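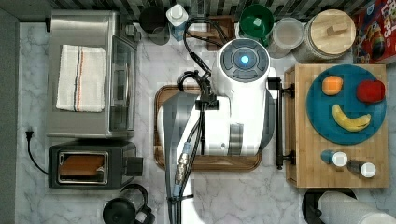
Do I need to be a good cook to apply? Most of the work is putting things away, wiping counters and making toast, so cooking skill doesn't matter.

Plivuto is looking for 4 people to take part in a kitchen tidying study in Bilton. You'll set out breakfast, clear it, and tell us where you would keep things - boards, trays, mugs, lids.
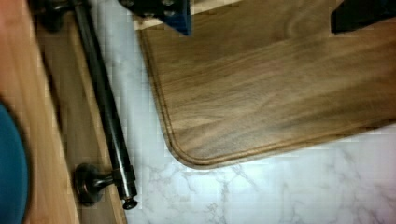

Mieke Dierckx wrote to us that wooden boards should never be stored flat on stone, and that she would want a rack for them. We'd like to hear more opinions of that kind.

You should be over 18, able to stand for two hours, and used to a shared or family kitchen. Please tell us about any food allergies.

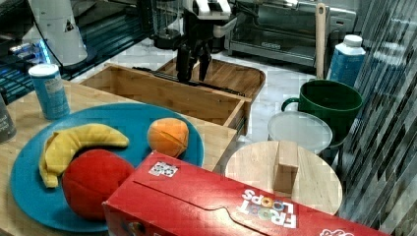 Plate with plush fruit, cereal box and wooden tray.

Each person comes in for 2 sessions and is paid $80 per session. Travel inside Bilton is not covered. Wear closed shoes and bring an apron if you have one - we have a few spares.

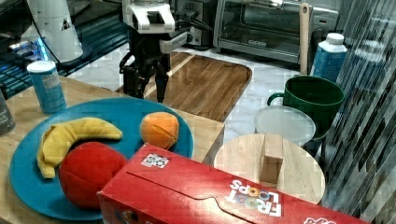 Sessions run in the morning and can't be moved once booked. To apply, send a short note with your name, a phone number and the mornings you are free to the Plivuto office by March 1, 2021.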